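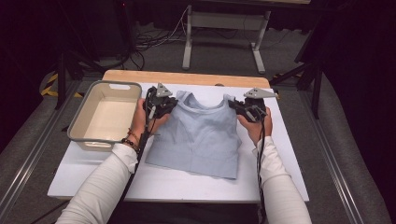 The Trekness Everyday Vest

Back in stock, five colours, and yes, the long length too!

I've been selling vests from my little shop in Junport for a good few years now and I've never had one come back into stock and go out again as fast as this. If you were on the waiting list you should have had an email already. If you haven't, check your junk folder and then shout at me.

So, the vest. It's a plain scoop neck with proper shoulder straps, wide enough to cover a normal bra strap (I'm looking at you, every other vest I own). The fabric is a cotton jersey with a bit of stretch, knitted for Trekness at the Warraich mill, and it's heavy enough that you can wear it by itself in May without feeling like you've come out in your underwear. I wear mine under a cardigan from September onwards and then forget I've got it on.

Sizing

I'm a 14 on top and I take the medium. The large is lovely if you like it floaty. If you're long in the body, go for the long length, it gives you 5 cm more at the hem and stays tucked in when you bend over to load the dishwasher. The straps don't adjust, so if you're quite short from shoulder to bust you may want to take them up a touch. It's a ten-minute job with a needle, and I've done it on two of mine.

Washing

Wash at 30 with similar colours. Please don't tumble dry it! I did once and ended up with a very nice vest for my niece. Lay it flat or hang it by the hem, never by the straps, or they'll creep longer over the summer. A cool iron is fine, though I can't say I bother.

How does it compare with the Clillora?

I get asked this a lot. The Clillora vest is thinner and has a higher neck, and it's the one I'd pick for wearing under a shirt. The Trekness is the one for wearing on show. The Clillora is a bit cheaper too, if you just want something for the gym bag.

Delivery

I had 300 in this time and 200 of them were spoken for before I'd opened the boxes, so the small in navy is already looking thin. Orders placed before noon go out the same day, Monday to Friday. Returns are fine within a month as long as the tags are still on.

Next delivery is due in May. Pop your email in the box if your size has gone and I'll let you know.

Prices and stock updated April 2, 2024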